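Diltex nimmt wieder Altkleider an

Freitag, 20. Juni 2025

Die Annahmestelle von Diltex in der Tejadastraße ist nach dem Umbau wieder geöffnet. Abgegeben werden können Kleidung, Bettwäsche, Handtücher und Decken, sauber und in zugebundenen Beuteln. Pro Haushalt werden höchstens zwei Beutel am Tag angenommen, größere Mengen nur nach telefonischer Absprache.

Die Fläche im Erdgeschoss wurde auf über 200 Quadratmeter erweitert. Der Eingang liegt jetzt auf der Hofseite, die Zufahrt von der Hauptstraße bleibt gesperrt. Wer mit dem Bus kommt, nimmt die Linie 42 bis zur Haltestelle Tesora.

Gut erhaltene Stücke gehen an den Sozialladen Skument, der seit Dezember auch Kinderkleidung führt. Was sich nicht mehr tragen lässt, wird zu Putzlappen und Dämmstoff verarbeitet. Nicht angenommen werden Teppiche, Matratzen, Kopfkissen und stark verschmutzte Textilien. Schuhe bitte paarweise zusammenbinden.

Gesucht sind derzeit vor allem Stoffe und Strickwaren in Kindermustern, gepunktet, gestreift oder kariert. Auch einzelne Teile sind willkommen.
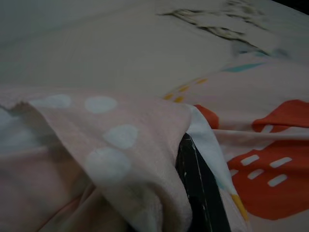 Öffnungszeiten

Montag bis Freitag ab 10 Uhr, am Wochenende geschlossen. Annahmeschluss ist eine halbe Stunde vor Ladenschluss.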